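# Running a fundraising bake table from your own kitchen

05/11/2020

I have been baking for the hospice drive for longer than I care to add up, and every fall somebody new joins in and asks me how to get a hundred cookies out of an ordinary oven without losing a whole weekend to it. So I finally sat down with a cup of coffee and wrote out what I do, more or less in the order I do it.

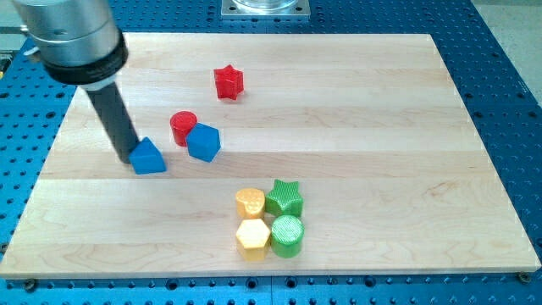
Start with the freezer, and start early. Most drop cookie doughs freeze beautifully for a month if you scoop them first, set them on a tray until they're hard, and then tip them into bags. Write the oven temperature on the bag along with the name! I can't tell you how many times I've stood there holding a bag that just said "oats."

**Pick three recipes and stop.** I know how tempting it is to do seven. Ayantu Gebru and I did nine kinds the first year we baked for the Mikwood table, and we ran out of cooling racks before lunch and had shortbread resting on the ironing board (on a clean towel, but still).

**Weigh the dough for one cookie.** Mine come to 30 grams. Once you know that number you can work out a batch of 100 in your head, and they all bake evenly.

**Label everything, and put the nuts on their own tray.** A little card with the full ingredients saves you answering the same question all morning. Use separate tongs for the nut tray too, and tie a ribbon on them so they don't wander.

**Bag in fours or sixes.** Plain clear bags and kitchen string look just as nice as the fancy boxes. People round up when the price is an easy one, so we ask for even dollars and keep the change jar out where it can be seen — most of the coins end up in there anyway.

For bars and brownies, line the pan with parchment that hangs over two sides, chill the whole thing overnight, and lift it out in one piece. A long knife run under hot water and wiped dry between cuts will give you clean edges. If you only have a short knife, a bench scraper does very well.

Now, money. Keep your grocery receipts in an envelope from the first day. Kęstutis Kütt, who looks after the Foulkes Street table, spent $200 on butter and chocolate last year and couldn't say afterward what the table had cleared. Please ask ahead about your local rules for home-baked goods as well, as they vary a good deal from one county to the next.

Leftovers keep in a tin with a slice of bread for two or three days. Cream cheese frosting has to stay cold, so save those for the January supper, when we have the church refrigerator.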